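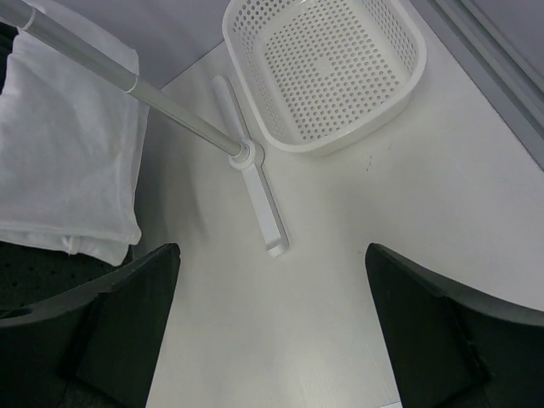
**図1** 白い天板に置かれた、たたんだタオルと柄の長い道具。柄がタオルの上を斜めに渡っている。

## 4.2 長いものとやわらかいものが同じ台にのるとき

前の節では、皿や瓶のように「だいたい手のひらに収まるもの」の仮置きを扱いました。ここからは、わたしがこの調査でいちばん楽しみにしていた、長いものの話に入ります。

長いものというのは、柄のついた道具、突っ張り棒、巻いた紙、物差しのたぐいです。8世帯から集まった仮置きの記録は全部で128件あり、長いものが入っている記録を読み返していると、どうもタオルや布巾といっしょに出てくることが多いのです(数の上での比較は5章にまわします。ここでは中身の話をさせてください)。片づけの途中で台の上に布ものを置く。そこへ柄の長いものがやってくる。さて、どこに置くか。この「さて」の部分が本節の主題です。

### 4.2.1 上を渡すか、よけるか

図1では、銀灰色の金属の柄が、たたんだ白いタオルの上を通って天板の中ほどへ伸びています。柄の先には丸い白の接続部があり、その先に平たい白のヘッドがついていて、こちらは天板に寝ています。わたしはこういう置き方を「渡し置き」と呼ぶことにしました。橋を渡すような感じ、という程度の命名です。共著者のAdwoa Kpodoは最初「またぎ置き」を推していたのですが、またぐと言うと下のものに触れていない印象になるので、議論のすえ、こちらに落ち着きました。

渡し置きの反対は「よけ置き」です。布ものを端に寄せるか、柄のほうを台の縁に沿わせるかして、互いに重ならないようにします。最初のコーディング表にはこの二つしかありませんでした。ところが実際に記録を分けはじめると、柄の先だけが布の角にかかっているもの、布が柄の上にふわっとかぶさっているものなど、困る例がどんどん出てくる! 結局、次の四つに分けました。

- **渡し置き**:柄が布の上を横切り、布の両側に柄が見える、または布の外まで長く伸びている
- **かけ置き**:柄の端だけが布にのっている
- **かぶせ置き**:布が柄の上にある
- **よけ置き**:重なりがない

図1は渡し置きに分類しました。左上のほうでは柄がどこまで続いているのか確かめられませんが、布を越えて天板の上へ長く出ていることははっきりしているので、一つ目の定義の後半で拾えます。この「または」以降は、まさにこういう例のためにあとから書き足したものです。

### 4.2.2 ヘッドの向き

柄の長い道具には、たいてい先っぽがあります。そして先っぽの形しだいで、台の上での落ち着き方がずいぶん変わるように思うのです。わたしの家にある丸いブラシは、置くたびに転がって柄の向きまで変わってしまいます。平たいヘッドなら面で寝てくれます。図1のヘッドは細長い十字のような形をしていて、短い腕と長い腕があり、長いほうの先は角ばっています。

記録の用紙にヘッドの向きの欄を設けたのは、Nidia Betancurの提案でした。正直に書くと、わたしは要らないと思っていました。ただでさえ欄が多くて、協力者の負担が心配だったのです。でも書いてもらってよかった。「先を自分のほうに向ける」「先を壁のほうにやる」といった書き込みには、その人が次にどこへ持っていくつもりかが、ちょこちょこ顔を出します。ある協力者は余白に「柄を持ってすぐ立てられるように」と書いてくれていて、これは用紙を設計した側がまったく想定していなかった答えでした。

もちろん、写真だけから置いた人のつもりを読むことはできません。図1についても、記述したのは物どうしの重なりと向きまでです。使った後なのか、使う前なのか、そこは分類に入れていません。

### 4.2.3 布の側から見ると

ここまで柄の話ばかりしてきましたが、布にも言い分があるはずです。図1のタオルは何層かに重なっていて、縁は丸く、少し寄れています。折り目の下のほうからは、タグか縫い代の端のような小さな白いものが出ています。店の棚のようにぴしっと角のそろったたたみ方とは、だいぶ感じが違いますよね。

たたみ方の評価をどうするかでは、かなりもめました。Dayana Pumaは「角がそろっているか」を5段階でつける案、わたしは「たたんである/丸めてある/広げてある」の三つで十分という案。試しに20件を別々に評価してみたところ、5段階のほうは隣どうしの段階で意見が割れてばかりで、話し合いが長引くこと長引くこと。そこで本節ではわたしの案を採り、縁の寄れやタグのはみ出しは自由記述に残すことにしました。図1の自由記述欄には「縁は丸い、下に小さな白いはみ出し」とだけあります。はみ出しがタグなのかどうかは決めずにおきました。

面白いのは、協力者の多くが、たたんだ布の上に何かを置くことをそれほど気にしていなかった点です。聞き取りでは「どうせあとで引き出しに入れるときに直す」「上に置いたほうが場所をとらない」という声がありました。一方で、顔をふくタオルだけは別だという人もいます。同じ白いタオルでも、台所用なのか洗面用なのかで扱いが変わるわけです。色や形だけでは区別がつかないので、用途は必ず本人に書いてもらい、書かれていない場合は「不明」としました。図1は「不明」です。

### 4.2.4 継ぎ目のある柄

最後にひとつ、分類表には入れなかったけれど気になっていることを。図1の柄には、途中に少し太い灰色の輪があって、そこが二本の継ぎ目になっています。継ぎ目のある柄を、ばらしてから仮置きするのか、つないだままにするのか。今回の用紙ではこれを聞いていません。聞けばよかった、と本当に思っています。

Fotis Mavromatisは、ばらしてしまえばもう「長いもの」ではなく、前節の側に入るのではないかと指摘してくれました。そのとおりで、そうなると長いものの定義そのものを見直さなくてはなりません。いまの定義は「台に置いた時点でいちばん長い辺が目立つもの」という、なんともゆるい言い方です。図1のように、つながった状態で台にのっているものは迷わず入りますが、二本に分けて並べてあったらどうするか。次の調査では、継ぎ目の有無と、置いたときにつながっていたかどうかを別々の欄にするつもりです。

次の4.3節では、台の上にかごがある場合を取り上げます。かごの口に柄を差しておく人が思いのほか多く、「置く」と「入れる」の境目でまた分類が揺れました。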